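Search FAQs Enter keyword Go

Wutwood Fan Print Cloth: common questions

Updated December 3, 2024. Quick answers, we're flat out before the holidays. Read these first pls.

What's the print?
Pattern 402, the fan one. Rows of overlapping fans, little yellow dots. Colour shifts a lot with the light, near black background in shade, soft lavender-grey when it's bright. Same cloth, same dye lot.

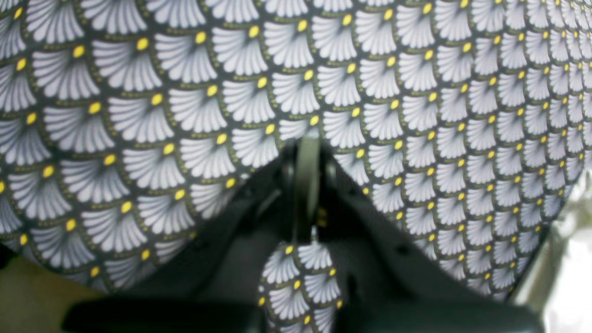

Fan print 402, dark ground, yellow dots.

Is it a tablecloth or a furoshiki?
Either. Sold as a flat cloth, hemmed on all sides. Lots of people use it as a folding surface for laundry, some wrap gifts in it. Your call.

Can I fold whites on it?
Yes, once it's been washed. First wash by itself, cold. Second wash with darks. After that fine. Don't leave damp whites sitting on a brand new cloth overnight, we've had two complaints and both were that.

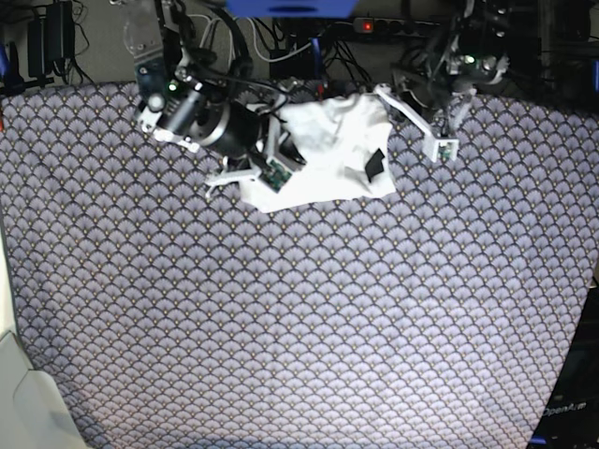
If you do get a bit of colour on something, rinse cold straight away and don't put it in the dryer. Heat sets it.

Does it slide around?
A little on glass or gloss paint. Put a Riseo grip mat under it, or a damp tea towel. On bare timber it stays put.

How do I get the creases out?
Warm iron, wrong side. Steam is ok. Hang it over a rail while its still damp and you can mostly skip the iron.

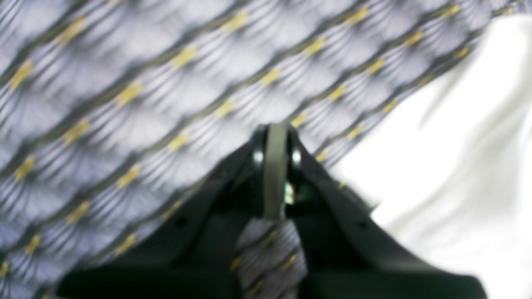
Pull the edges straight along the rows of dots before you press. If the rows wander, the cloth is skewed. Tug corner to opposite corner and try again.

Can I tumble dry?
Low only. Line is better. Out of direct sun, the yellow fades frist.

Will it shrink?
Up to 2 cm on the long side in the first wash. We cut it oversize to allow for that. 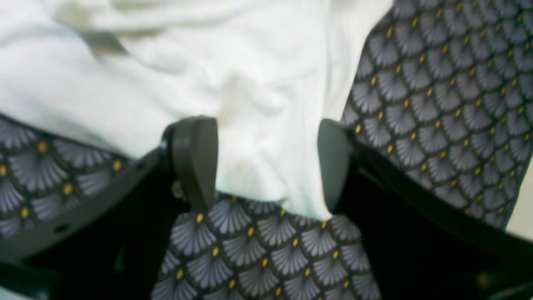
Is it the same as the Vudard or Trình cloths?
No. Vudard is heavier and has a wider hem. Trình is the plain range, no print. All three wash the same way.

When is the next batch?
Last one landed in September, 42 left. No restock date yet.

Returns?
Unwashed only, 9 days from delivery. Keep the paper band on.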